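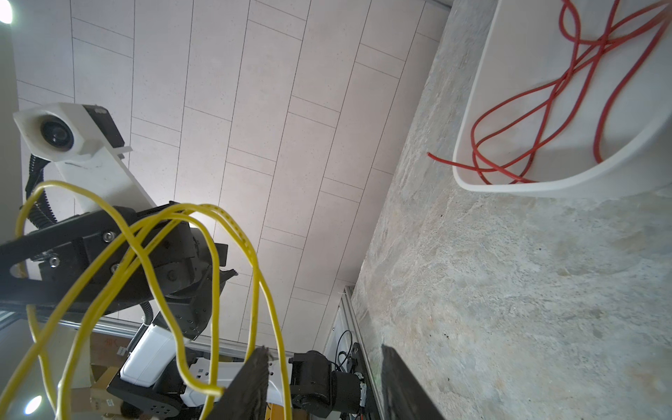

Speaker notes — Reverberation in ordinary meeting rooms
Selamawit Tufa, November 2021

Main hall slot, questions at the end. Check that the lapel mic is off before the clap demonstration in slide 3, or the speakers will color the result.

## Slide 1. Title

Name, then straight in. The talk is about rooms that seat between four and twenty people, with a table, a door and a screen. It does not cover concert halls, studios or open-plan floors. Open-plan is a different problem, since the aim there is usually to make speech harder to follow at a distance. In a meeting room the aim is the opposite.

The data comes from the Irstead survey. It covers 33 rooms in one office building, all measured with the same source, the same microphones and the same operator. The building was occupied by Rirklow for the whole period and they gave us access after hours.

## Slide 2. What people complain about

Read the three complaints off the slide, slowly:

- "I can hear them but I can't make out the words."
- "It gets loud as soon as more than a few people are talking."
- "Callers say we sound like we are in a bathroom."

All three are mostly reverberation. The second also involves people raising their voices to compete with each other, which a more absorbent room reduces but does not remove.

Point out what is missing from the list. Very few people complained about noise from next door. Rirklow had already budgeted for thicker partitions when we started. The partitions were fine.

## Slide 3. Reverberation time, defined

Reverberation time is the time a sound takes to fall by 60 decibels after the source stops. Written RT60 or just T. In a real room the background noise is too high to see the full 60, so the slope is measured over a shorter range and extended. T20 uses a 20 decibel range and T30 uses a 30 decibel range. Both are reported as if the full decay had been seen.

Clap once. Wait. Clap again near the side wall. Ask the audience to listen for the flutter between parallel walls.

If asked: a clap is a poor test source. It has little energy at low frequencies and no two are alike. It is good for finding flutter and for nothing else in this talk.

## Slide 4. Sabine's equation

T = 0.161 V / A, with volume V in cubic meters and absorption A in square meters. For feet, the constant is 0.049.

Say the assumptions out loud:

- the sound field is diffuse, so energy arrives evenly from all directions
- absorption is spread over the surfaces
- average absorption is low

A meeting room with an absorbent ceiling and hard walls breaks the second assumption badly and the first one as a consequence. Keep this slide up for a while. It is needed again at slide 7.

## Slide 5. Ratings for ceiling tiles

Noise reduction coefficient, NRC. Take the absorption coefficient at 250, 500, 1000 and 2000 Hz, average the four, and round to the nearest 0.05.

Three warnings about it.

First, nothing below 250 Hz is counted. A tile can score well and do very little for the low end of a male voice.

Second, the number depends on mounting. The usual lab setup for ceiling tiles is E-400, with a 400 millimeter air space behind. A tile glued directly to a slab will perform worse at low frequencies than its data sheet says. Ask for the mounting every time. If the sheet does not state one, ask the supplier for the test report.

Third, coefficients above 1 show up in lab reports. The sample has edges, and sound bends around them, so the sample takes in more energy than its face area alone would. Do not enter values above 1 in a calculation. Cap them.

Do not confuse NRC with CAC, ceiling attenuation class. CAC is about how much sound gets over the wall through the plenum into the next room. A light, porous tile often has high NRC and low CAC. Where the walls stop at the suspended ceiling, both numbers matter.

## Slide 6. The survey method

Source at the presenter's position, then at one seat. Microphone at seated ear height, away from the table surface where the room allowed it. Swept sine, processed with Workneh, decays checked by eye before anything went into the table.

Each room was measured in 2 conditions: furnished and empty of people, and furnished with the blinds down. We did not measure with people seated. People absorb a useful amount, so an occupied room will read shorter than our figures. This makes the survey pessimistic for a full room and about right for one person on a call, which was the most common use.

Background noise was recorded with ventilation running as normal. In some rooms the ventilation limited us to T20, and those rows carry a mark in the handout table.

Pause here for anyone who wants to argue about source positions. Keep it short.

## Slide 7. Predicted against measured

This is the main result. Sabine predicted a shorter reverberation time than we measured in most of the rooms with an absorbent ceiling and bare walls. The gap was widest in the mid and high bands, where the tile works best.

The reason is geometry. Sound traveling up and down meets the ceiling on every trip and dies quickly. Sound traveling horizontally between glass and painted drywall meets the ceiling rarely. The decay curve bends: steep at first, shallow after. The listener hears the shallow part as a tail.

Show the bent curve from the large corner room. Trace it with the pointer. Then show the small room with bookshelves, where the decay is close to straight. Shelves scatter sound up into the ceiling, so the tile gets to do its work.

The practical point: adding a better tile to a room that already has a good tile does almost nothing for this tail.

## Slide 8. Six rooms, treated

We treated 6 of the surveyed rooms. The ceiling was left alone in all of them. Panels made by Nultach went on two adjacent walls, at seated and standing head height, in the area where the flutter was worst.

Two adjacent walls, because that breaks up both horizontal directions. One pair of facing walls treats a single direction and leaves the other ringing. Somebody always asks why we didn't spread the panels evenly over all four. That would work too, but the glass walls in these rooms could not take fixings.

Results are on the slide by octave band. Talk through 500 Hz and 1000 Hz only. Mention that the 125 Hz band hardly moved. Thin porous panels cannot do much there. The options are thickness, an air gap, or a tuned absorber, and the rooms had no depth to give up.

The spread between predicted and measured also narrowed. With absorption on more than one surface the room comes closer to what Sabine assumed.

## Slide 9. Speech transmission index

Keep brief. STI runs from 0 to 1 and combines reverberation and background noise. Above 0.6 is normally described as good, above 0.75 as excellent.

In the untreated rooms, noise was seldom what held STI down. One exception was the room below the air handler. Its reverberation was acceptable and its STI was poor. Panels would have been money wasted. It needed a quieter diffuser and a longer run of lined duct — a mechanical job, and it went to the mechanical contractor.

So measure noise before ordering panels.

## Slide 10. Furniture and finishes

Carpet: works at high frequencies, very little at low. Thin office carpet on concrete is commonly overrated. It is worth having for footsteps and chair noise.

Tables: a large hard tabletop gives a strong early reflection to anyone seated at it and to any microphone placed on it. For people this is mostly harmless. For table microphones it depends on how close the capsule sits to the surface. Flush is good, a few inches up is bad, because the direct and reflected sound arrive slightly apart and cancel at some frequencies.

Blinds: the ones in the survey were flat and light and made almost no difference. Heavy drapes with real fullness do make a difference. They were ruled out on cleaning grounds.

Glass: reflects mid and high frequencies strongly. It does absorb a little at low frequencies by moving as a panel, so glassy rooms can measure better at 125 Hz than expected.

Paint: never let anyone spray-paint acoustic tile without checking the product's own instructions. Paint closes the pores.

## Slide 11. Writing the specification

Items to put in writing:

- target reverberation time by octave band, with the room furnished and unoccupied
- maximum background noise, with ventilation in its normal state
- minimum NRC for ceiling tile, with mounting stated
- wall absorption area, and which walls
- who measures at the end, and by which standard

The last item gets dropped most often. Without it the target has no effect. ASTM E2235 is the usual reference for the decay measurement in the US, ISO 3382-2 elsewhere. Either will do, as long as it is named.

Do not write "acoustically treated" in a specification. A supplier can meet that wording with a single panel.

## Slide 12. Open points

Low frequencies remain unsolved in the shallow rooms. We intend to try a corner absorber in December if Rirklow agrees to lose the coat stand.

The occupied condition should be measured properly. Estimates from published per-person absorption are available, but they vary with clothing and chair type.

We have no data on rooms with sloped ceilings. If anyone present has access to some, leave a contact at the desk.

## Likely questions

**Can a phone app do this?** For comparing one room with another, mid bands only, fairly well. Not for acceptance testing. Phone microphones and automatic gain control interfere with the decay.

**Is there such a thing as too dry?** Yes. Very short times make talkers strain in larger rooms, since they get nothing back. We did not see it in this building.

**Does sound masking help?** Between rooms, for privacy, yes. Inside a meeting room it lowers STI.

**Why octave bands and not third-octaves?** Small rooms give noisy third-octave results at the low end, and the absorption data is mostly supplied in octaves. The raw sweeps are kept, so third-octaves can be extracted on request.

Handout has the full table and the panel layout drawings. Leave slide 7 on screen during questions.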